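Dremcombe patch lands, and my poor tank is in bits
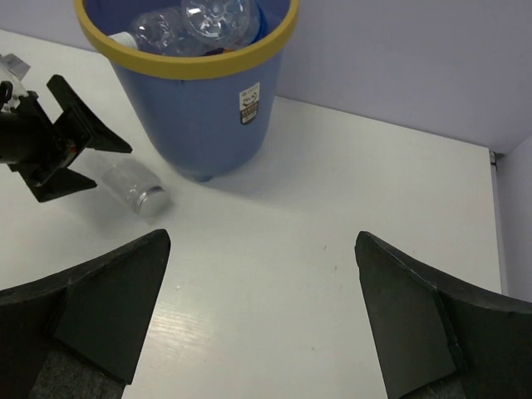

What's changed

Well, the October patch for Vevport went live at five past four this afternoon and I've already lost more matches than I'd like to admit. If you play the Dremcombe lanes at all, you'll want to read the notes before you queue, or you'll end up like me, diving under a tower with a shield that doesn't do what it did yesterday.

The big one is Khúc. He's been the go-to bruiser all season, and Cordale (the studio, for anyone new) has finally had a go at him. His stone shield used to soak up 1591 damage at full rank with the right items. Now it stops at 1000, full stop, whatever you build. I was gutted! I've mained him since spring and half my item pages are rubbish now.

He does get something back, mind. His charge comes off cooldown if he lands it on two enemies at once, so in a proper team fight you can bounce about like a mad thing. It feels lovely when it works, and when it doesn't you're standing in the middle of five people with no shield and a silly grin.

Ranked and the shop

Ranked points have been left alone for everybody above silver. Below that, you now lose fewer points if a teammate drops out in the first few minutes, and I can't see anyone moaning about that one. The patch notes say 428 bugs have been squashed too, mostly small stuff like the minimap pings vanishing when you open the shop. The one where the river camp resets if you so much as sneeze near it is still there, I tried it twice.

Starter boots are cheaper and the jungle knife is dearer, so junglers are already shouting in the forums. I had a nice long read of that with a cup of tea.

When you can play

Servers are up in every region, though my first two queues took ages and one threw me back to the login page. Restarting the launcher sorted it. The new Khúc is switched off in tournament mode until the next patch, so if your team has a cup match coming up you'll be playing against the old version with the fat shield.

I'm going back in tonight with a health build and the charge maxed first. If you've found something better, stick it in the comments, and please put your boots choice in as well.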